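**Nitau parallel gripper — grip width keeps drifting, support says recalibrate (again)**

### davoud_rashti

Small bench cell, one arm, Nitau two-finger gripper, wrist camera, Trondora controller. It's been running since spring. The work is loose coffee beans on a white table plus a few plastic tools the arm has to pick up by the handle.

Starting in November the closed width reported by the gripper has been creeping. Same tool, same program, same force setting, and the controller now thinks the handle is 2 mm fatter than it did when I commissioned the thing. The handle didn't grow. I checked it with calipers at three spots.

Nitau support told me to run the calibration routine. I ran it. The number was fine for a day and then walked off again. They told me to run it again. I have no faith in a fix I have to repeat forever.

What I've done so far:

- reseated both fingers and torqued the screws
- swapped the pads for the Bahrami ones (harder rubber, no change)
- dropped grip force to 46 percent, then put it back where it was
- logged 535 closes with nothing between the fingers

The empty closes are what bother me. The drift barely shows up there.
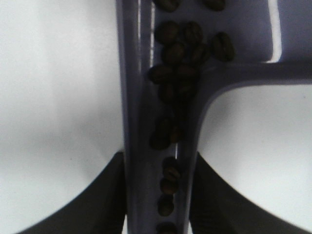 *Wrist camera, fingers on either side of the purple part, beans in the channel.*

Before I pay to ship the gripper back I'd like to hear from someone who has had one of these apart.

### panganiban_d

If empty closes repeat and loaded closes don't, the encoder is fine and your calibration is fine. Stop running it. You're moving the zero around to hide something mechanical.

My bet is the pads. Rubber takes a set where you squeeze it most. You always grab the handle in the same place, so you get a dent there, and the rest of the pad holds the faces apart when it closes on nothing. Mine did that.

— Danilo

### davoud_rashti

A dent would make the reported width smaller. Mine is reading larger. And the Bahrami pads were new out of the bag.

### panganiban_d

Fair, I had the sign backward. Then something is getting between the pad and the handle, or the handle is seating at an angle.

### nazanin_n

I'll go with the angle. How far down the handle are you gripping, and is the tool picked up off the table or handed over from a fixture? With a rounded handle and flat pads there's very little stopping it from rolling. A handle that isn't perfectly round reads differently depending on which way it rolled. You could see 2 mm from that alone.

Also, coffee beans are oily. Dark roast especially. I'd wipe the pads with alcohol before I believed any number at all.

### davoud_rashti

It's picked up off the table, no fixture. The pads get wiped in the morning, and I admit that's all. I'm not convinced by the oil theory. A film of oil isn't 2 mm thick.

### nazanin_n

I didn't say the oil was 2 mm thick. I said it lets the handle turn.

### shahab_a

Sorry, but I don't trust the roll idea without a measurement. Everyone on this board blames the pads and then someone finds a loose bolt six weeks later. Put a steel pin in there. Ground pin, known diameter, clamped in a vise so it can't roll. Close on it around 100 times. If the width wanders on a clamped pin, the problem is in the gripper or its mount. If it holds still, go look at your handle.

Ten minutes of work and you'll know more than support does.

### davoud_rashti

OK, did that. The pin reads the same from start to finish. I tried it with the old pads too and it still held. So it's the tool after all, and I owe Nazanin half an apology. Only half, because I still don't see why it started in November.

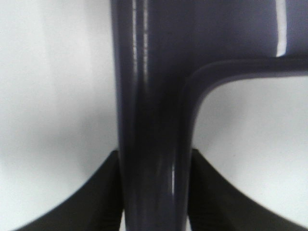
Do the pads need to come off for cleaning?

Leave them on. Wipe the faces with alcohol on a lint-free cloth and let them dry before the next close.

(Asked the same thing on the Zornico list. That was the whole answer, for anyone searching later.)

### d_amini

Different Davoud here. What changed in November, apart from the calendar? New roast? Different table height? Did anyone touch the approach pose?

I ask because we chased something like this and it came down to the approach. Somebody had raised the pick point a little to clear the table, and the fingers were closing on a part of the handle where the profile was different. Gripper perfect, controller perfect, number wrong.

### davoud_rashti

I raised the table surface in November. Added a panel. I compensated for it in the base frame, so it should be a wash.

### shahab_a

"Should be."

Touch off on the new surface and compare it with what you typed in.

### davoud_rashti

I'll do it tonight. For what it's worth, the morning reset is short: arm parked off the table, brush and dustpan out, sweep up whatever beans got loose, brush goes back on the wire rack. I start every measurement from that state now so there's no bean hiding under a tool and tipping it.

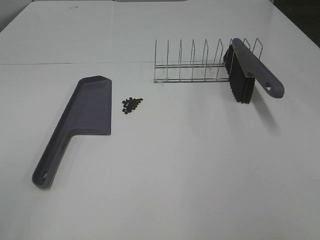
### nazanin_n — about that reset

A bean under the handle would do it as well. One of those is easily a few millimeters thick and you'd only need it now and then. Does your drift climb steadily or does it jump? Because "creeping" and "average of some good picks and some tilted ones" can look identical if all you kept was the daily mean.

### davoud_rashti

I kept the daily mean.

### panganiban_d

Oh no.

### davoud_rashti

Logging every close from now on. Touch-off result: the surface is higher than my number says. I used the panel's nominal thickness and didn't measure it. It's not off by enough to explain everything, in my opinion, but the fingers were closing higher or lower on the handle than I thought, depending on how the tool lands. Base frame corrected. Width is back near the commissioning value on the first batch.

I'm not calling it solved on one batch. Support closed my ticket as "resolved by calibration," which I've asked them to reopen.

### d_amini

Post the per-close log when you have a week of it. I'd still change the handle. A flat on each side would save you a lot of this.

### shahab_a

Disagree on the flats. Then you have a part that only grips one way and you've moved the problem into the pick angle. Get the log first.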